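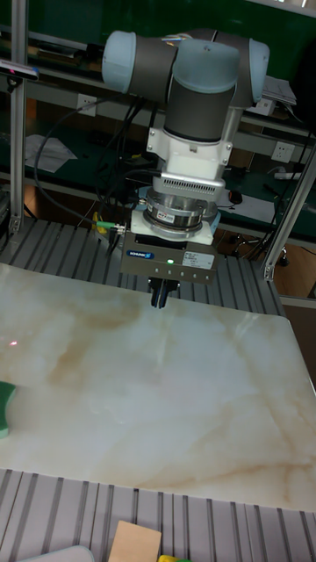

Marcelle Caron says it has to be sealed before a drop of anything touches it, twice on the face and once on the edges, and redone every January after that. I've had that advice from her in two long messages and I'm not convinced.

Ellurness Home Help > Kitchens and Laundries > Stone and tile

Do I need to seal a polished slab when I don't know what stone it is?

Posted by tinroof_kel

The slab is glossy, white underneath with cream, beige and pale brown veins. It's going in as the top of a baking bench along the short wall of the kitchen. I paid $139 for it from the remnants rack at Vrettos, and the ticket said "natural, onyx/marble", which to my mind is two different things with a slash between them. When I asked which it was, the bloke on the counter said "same family". Then he tried to sell me a bottle of Skasier sealer for $57. That's a fair chunk of what I paid for the stone.

What I want to know, in no particular order:

Is there any way to find out what it is without sending a bit off somewhere?

Does a polished face take sealer at all, or does it just sit on top and go smeary? I've read both, often on the same page.

Will sealing stop lemon juice marking it? The bottle says "total protection", and I've owned enough "totally waterproof" jackets to be wary of the word.

And can I wipe it with an ordinary washing-up sponge? I've got the usual green sort. Marcelle says never, but Marcelle also says never to put a warm plate on stone, and her own mother rolled pastry and cooled trays on hers for years.

It isn't fixed down yet, so I can get at the back and all the edges. I'd like to sort it out before it is.

Eirini Bakalis

I worked in a stone yard in Buvville for a good while, so I'll have a go. Take "onyx/marble" on a ticket as meaning "we didn't check". What gets sold as onyx for benches is nearly always a banded calcite, and marble is mostly calcite too, so the counter fellow was closer to right than he probably knew. For your purposes they behave alike: fairly soft, and they react with acid. I can't tell you from a photo which you've got, and I'd be suspicious of anyone who says they can. Some printed porcelain and resin-based slabs are very good now.

Turn it over, or tilt it enough to see the underside, and look at a cut edge in daylight. On real stone the veins generally carry on into the edge. They may wander, but they don't stop dead a millimetre or two down. Put a strong torch behind a corner as well. Onyx usually lets a good bit of light through and marble much less, though a thick piece can fool you. If you see mesh or a fibreglass backing, don't assume it's fake. Plenty of fragile stone is backed for transport.

Then the acid test, underneath, where it will never show. One drop of white vinegar, left for ten minutes and wiped. A dull spot or a bit of fizz says calcite. No reaction at all says porcelain, quartzite, granite or similar, or that somebody has put a coating on it, so scratch a tiny area first if you want to be sure. Please don't do this on the polished side. People do, and then they ring the yard.

On sealing, test for that too. Leave a teaspoon of plain water on the face for 15 minutes and wipe it off. If there's a darker patch, the stone is drinking and a penetrating sealer is worth the trouble. If there's no change, it's either dense enough or sealed already, and more sealer will mostly end up in your cloth. That's where your smeary stories come from – people leave the excess to dry on a tight polished surface and then have to buff it for an hour.

Lemon juice: no. A penetrating sealer slows down stains. It does very little about etching, where acid takes the shine off the stone itself. A baking bench sees lemon, vinegar, wine and tomato, so if it's calcite you will get dull marks. Either live with them or have the whole face honed to matt so they don't stand out. I'd live with them, but then mine is covered in flour half the time.

For wiping, a soft sponge and a small squirt of pH-neutral detergent. If yours has a scouring layer, keep that side off the polish. Rinse, and dry it with a tea towel.

gav of the back paddock

Just seal it. $57 is nothing compared to replacing the bench. My brother-in-law didn't bother and got a ring off a beetroot tin that never came out. I did ours with Skasier and have had zero trouble. We had it professionally done the first time, so I'm only talking about the top-up. Also get a proper chopping board.

Comment from tinroof_kel

Was your brother-in-law's ring a stain or an etch? And if the first coat was done by a pro, how do you know the Skasier did anything?

Comment from gav of the back paddock

It was pink so I'd say a stain. As for the other thing, well, it hasn't got worse.

lowtide_Nan

I'm going to disagree a little with Eirini on the honing, because we went down that road. We were quoted $731 for a vanity top and were told matt would "hide everything". It hides etches better. It doesn't hide oil, and ours took oil far more readily once the polish was gone, so it then needed sealing when it hadn't before. If you do go matt, budget for a sealer and actually use it.

I also wouldn't try it yourself with wet-and-dry paper. My husband had a go at one mark with 1000 grit and there was a cloudy patch the size of a saucer where there'd been a mark the size of a five-cent piece. A bloke with the right pads brought it back, mostly. You can still find it if the window's behind you.

On hot plates: one warm plate won't hurt marble, but I don't put a tray straight from the oven on ours. Stone can crack with a sudden change, and if yours is onyx with filled seams I'd be more careful again. A trivet costs a few dollars. So I'm half with Marcelle on that one.

Do check the support before you fix it, too. A softer stone over an open span with someone leaning on it to roll pastry makes me nervous, and I didn't see any mention of what's going under it.

Comment from tinroof_kel

Did the vinegar on the underside last night. It fizzed slightly and left a dull dot, so calcite of some description. The water test on the face left nothing I could see after 15 minutes, and I looked from every angle I could manage. I'm leaving the Skasier on the shelf at Vrettos for now and I'll repeat the water test once it's had a few months of butter and sugar. There's a full sheet of ply going underneath, screwed to the cabinet carcass. Marcelle has been told and is not happy.

Comment from Eirini Bakalis

Test near the edges as well as the middle. And dry the underside properly before it goes down on the ply.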